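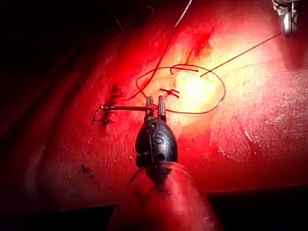

A reader who hauls her own trash to a rural transfer station wrote in after our last column to ask if a home compactor would cut the number of trips, and if the scale house would even accept what came out of it. The second half of that question matters more than the first, and the makers' literature skips it. I have now run the Udero household trash compactor long enough to answer both.

What it is

The Udero is a freestanding, hand-operated unit. A lever on the right side drives a ratchet, the ratchet drives a steel plate down into a removable bin, and the plate locks at whatever depth you stop. There is no motor and no cord. The bin holds 16 gallons before compaction. The whole unit weighs 68 pounds empty, so plan on two people for the stairs.

I bought it at full price, $665 with the floor bracket. The bracket is sold separately and should not be. Without it the front feet lift when the lever passes the halfway point.

Setup

Assembly took one evening. The instruction sheet covers the lever and the plate properly but shows the drain tray upside down. The lip faces the back wall. If you put it in the way the sheet shows, liquid runs forward and out onto the floor.

The bolts for the floor bracket are too short for tile over plywood. I replaced them with longer ones from the hardware store and have had no movement at the base.

How I tested it

For 11 weeks I ran all household waste that our station classes as bagged municipal solid waste through the unit. Recyclables, yard waste, metal and anything on the hazardous list stayed out. I kept the gate tickets, which print gross and net weight, and I wrote down the bag count on each one.

Our station charges by the bag up to a posted weight per bag, and by weight on the scale past that. Many stations use some version of this. Read your own fee sheet before you buy any compactor, because the fee sheet decides if it pays.

Results

Volume went down by a little more than half on mixed kitchen and bathroom waste. Foam trays, cereal liners and paper towels compress well. Diapers do not, and they spring back when the plate lifts. Glass that is not recyclable at our station can go in, but it will cut the liner, and I stopped doing it after the first week.

Weight, of course, did not change. Two of my early bags went over the posted limit and were sent back to the scale lane. The charge there was higher than it would have been for the same trash in ordinary loose bags. After that I stopped compacting at three quarters full and had no more trouble.

Trips dropped from weekly to every other week in cold weather. In hot weather I went back to weekly on account of the smell, so the saving in fuel is seasonal.

Liners

Udero sells its own liners and says in the manual that the warranty depends on them. They are good liners, thick and square at the bottom, and they cost far too much. I tried three others:

Stuvon heavy liners fit the bin with a little slack at the collar. None split. The drawstring is weak, so tie the bag off by hand.

Jarman contractor bags are strong but cut too long, and the extra plastic gets caught between the plate and the bin wall. Fold it outside the collar and clip it.

Vutum clear liners are the thinnest of the group and tore on a can lid. They do have one point in their favor. Some stations require clear bags so the attendant can check for banned items, and the Vutum was the only clear bag I found in the right size.

What the station accepts

I asked at the scale house before the first load. The answer was that compacted bags are fine as long as one person can lift them out of the vehicle and the contents are not bound with strapping or wire. They must not contain sealed containers of liquid. A compactor will burst a half-full jug of anything, so that rule protects your floor too.

Stations that tip bags onto a sorting line may say no. Ask by phone and write down the answer.

Noise and cleaning

The ratchet clicks loudly enough to hear in the next room. The plate needs wiping after each bag change. The drain tray lifts out without tools and fits in a utility sink. The odor filter is a charcoal pad in a plastic frame, and the one that came with the unit was spent well before the interval given in the manual.

Faults

The lever grip slid off in the sixth week. I cleaned the bar and glued it back on. The foot pedal that opens the bin drawer sticks if any grit gets under it, and the only way to reach it is to tip the unit back.

Who should buy it

Households that pay by the bag, drive a long way to the station and produce light, bulky trash will get some use out of it. If your station weighs every load, it will save you trips and nothing else. With curbside pickup in a cart of fixed size, check the weight limit on the cart first.

Rating: three out of five. I would move it to three and a half if the bracket came in the box.

Reviewed November 16, 2019. Gate fees at our station are reset each January, and I will correct the section on bag charges if the weight limit changes.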